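Chapter 4
Storage of Oils and Fats in the Home Kitchen 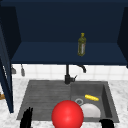 Hadiza Olatunji holds that most loss of quality in cooking oil takes place after purchase, in the weeks between first opening and last use, and that textbooks on food storage have given too much space to the warehouse and too little to the cupboard. Her view is now widely shared by teachers of the subject. The present chapter follows it and deals with the warehouse only in section 4.6.

4.1 Scope

The chapter covers liquid vegetable oils, solid vegetable fats, butter and rendered animal fats, in the amounts normally held by a household. Oils used for frying in bulk are treated in Chapter 9. Students should already be familiar with the structure of fatty acids (Chapter 2) and with the meaning of the terms saturated, monounsaturated and polyunsaturated.

4.2 How oils spoil

Two processes are of practical concern. In oxidation, oxygen from the air reacts with unsaturated fatty acids to form peroxides, which then break down into smaller compounds. These smaller compounds produce the smell and taste known as rancidity. In hydrolysis, water splits fatty acids away from the glycerol to which they are bound. Hydrolysis matters most in butter, which contains water, and in oil that has been used for frying wet foods.

Oxidation begins slowly. During this early stage, called the induction period, little change can be tasted. Once natural antioxidants in the oil have been used up, the rate rises sharply. An oil judged sound one week may therefore be judged rancid soon afterwards, although the storage conditions have stayed the same.

The rate of oxidation depends on temperature, light, the area of oil in contact with air, and the presence of traces of metals such as copper and iron. It also depends on the oil itself. Linseed and walnut oils, being rich in polyunsaturated fatty acids, spoil much faster than olive oil. Coconut oil is highly saturated and keeps well.

4.3 The position of the cupboard

A closed cupboard protects its contents from light but gives only limited protection from heat. A shelf directly above a cooker may become much warmer than the rest of the room each time a meal is prepared. Shelves beside an oven or above a dishwasher are open to the same objection. The designer should place oil storage on a wall away from these appliances, even where this adds a few steps to the work of the cook.

Tinted glass reduces the effect of light but does not remove it. Clear containers should be kept in the dark at all times. As a container is emptied, the space above the oil fills with air, and for this reason a household that uses oil slowly is better served by a 500 ml container than by one holding 1,000 ml. Decanting into open jugs or pourers without caps is not advised.

Exercise 4.1, at the end of section 4.4, requires 2 samples of the same oil, stored under different conditions from the start of term.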